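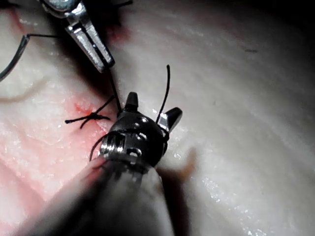 4.2 Adjusting the Pilell monitor

1. Fix the monitor on the wall arm and tighten both screws by hand.

2. Connect the video cable first, then the power cable.

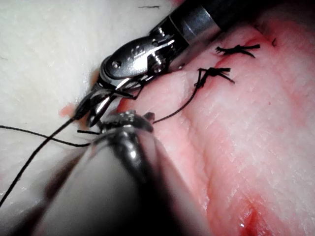 Fig. 7. Black suture thread and two knotted stitches.

3. Set the brightness to 40 and the contrast to 33.
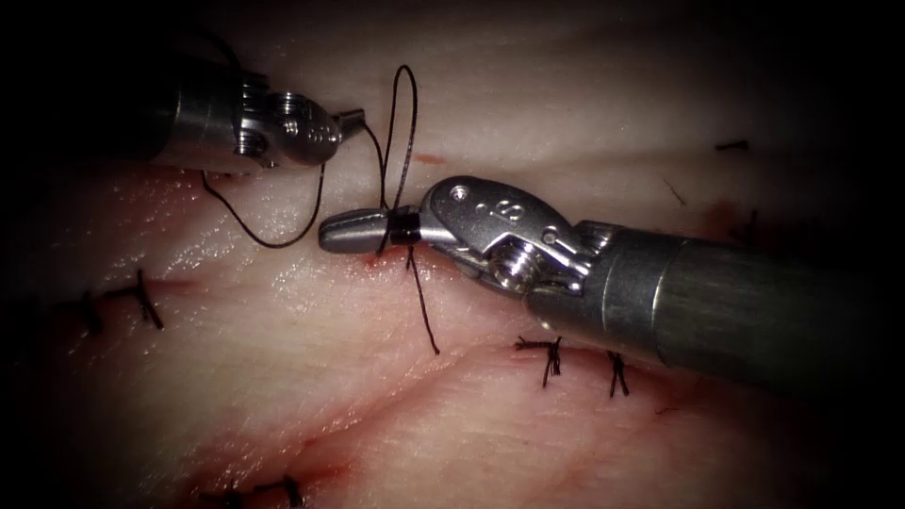
4. Wait 300 seconds before you judge the color.

Caution: Do not cover the air slots on the back.

Note: The monitor keeps your values when the power is off — also after a long time.

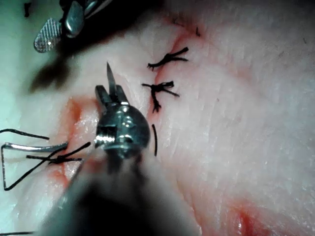 For going back to the factory values, hold the Menu key until the light blinks, then repeat step 3.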